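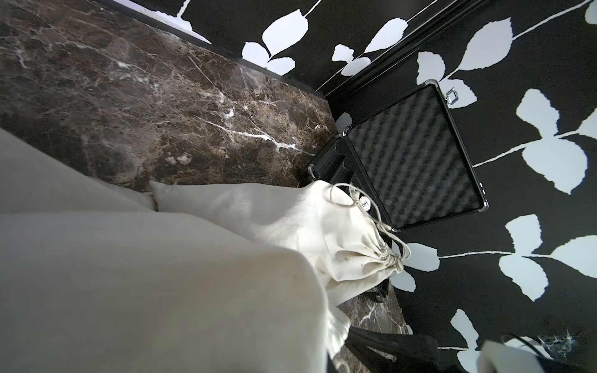

Marble

Marble is a rock that started out as something else, usually limestone. Bury limestone deep enough, heat it and squeeze it for a very long time, and the grains grow into each other until you get a tight mass of interlocking crystals. Geologists call that a metamorphic rock. I call it the reason my back hurts, having carried a fair amount of it up other people's stairs.

Color and veins

Pure marble is white. Everything else comes from stuff that was mixed into the limestone — clay, sand, iron oxides, bits of old plant and animal matter. Iron tends to give reds, yellows and browns, and carbon gives gray and black. Veins are often cracks that filled up later with calcite, so a pale line across a dark stone can be a very old break that healed itself (I love this fact and bring it up at dinner far too often).

Brown marbles with light veining are my favorites. The best ones I ever handled came out of the Irnell quarry, which opened in February with one saw and a borrowed truck and was shipping 280 slabs a year by the time I stopped buying there. The trade name was Zondonell Brown. Be careful with trade names, though! Plenty of stones sold as marble are really limestone that takes a polish, or serpentine, and the seller may not know either.

Hardness and care

Calcite sits at 3 on the Mohs scale, while quartz is at 7, so ordinary sand will scratch a marble floor. Acid is worse. Lemon juice, vinegar and wine eat into the surface and leave dull spots called etches, and a sealer won't stop that, it only slows down stains. I wipe mine with warm water and a drop of mild dish soap and leave it there.

Cutting and finishes

Blocks are mostly cut out with diamond wire and then sawn into slabs. At the Thaler yard in Pliltwood they polished in steps, and I used to ask them to quit at 600 grit, where you get a soft honed look that hides etches pretty well. A full polish brings out the color much more, especially on dark stone, but every ring from a wet glass of orange juice will show on it.

See also: limestone, travertine, onyx, terrazzo

Last updated 16/11/2020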